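The Stutham Inventory

The lease on the Stutham house ended on Mar 3, 2023, and the estate required a written inventory by noon. Obadia Mfinanga began at the north wall and worked clockwise. He recorded each item by type, colour and condition, and left the column for value blank.

His instructions from Gindier ran to two pages. Page one defined wear. Page two defined damage. A mark that could be covered by a thumb was wear. 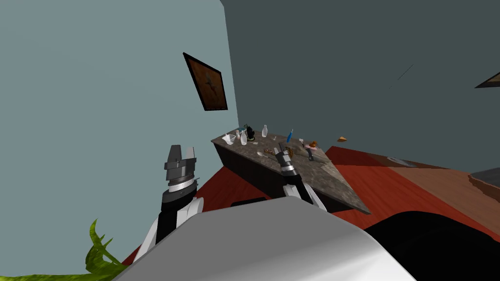 Erick Bakilana arrived with the earlier inventory, signed in February by the late tenant, Okoth. It had 100 lines. Mfinanga's draft also had 100 lines, but the two did not agree. Okoth had listed a letter, sealed, under fixtures.

"A letter is not a fixture," Bakilana said.

"It is if it's attached to the building."

They consulted page one. A fixture was any item whose removal would leave a mark.

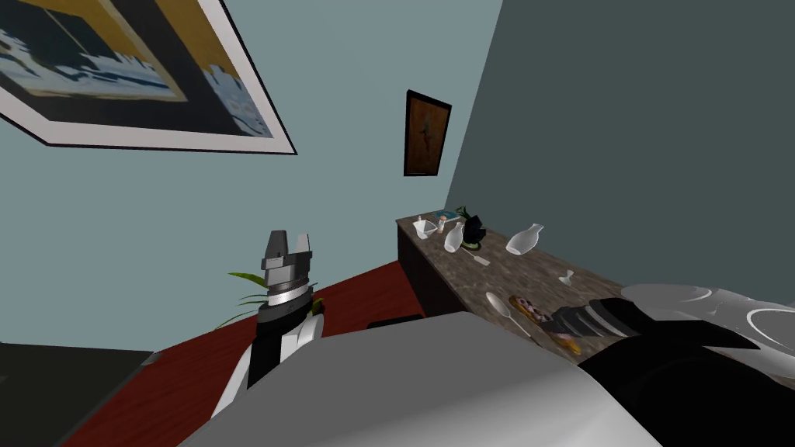
The counter along the darker wall, with the small bowl at its end.

They checked the door frames, the meter box and the underside of the stairs. Behind the meter box they found an envelope, glued flat at three corners and addressed to whoever was counting. Bakilana eased a fingernail under the loose corner — the paint began to lift with it — and stopped. 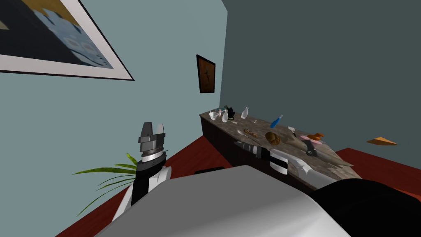 Two framed pictures on the paler wall, above a red floor.

Mfinanga held his thumb over the lifted paint. It did not cover it. He wrote "letter, sealed, fair condition" on a new line, then "paint, damaged" on the next, and initialled both. Bakilana pressed the corner down until it held, and they went on to the laundry.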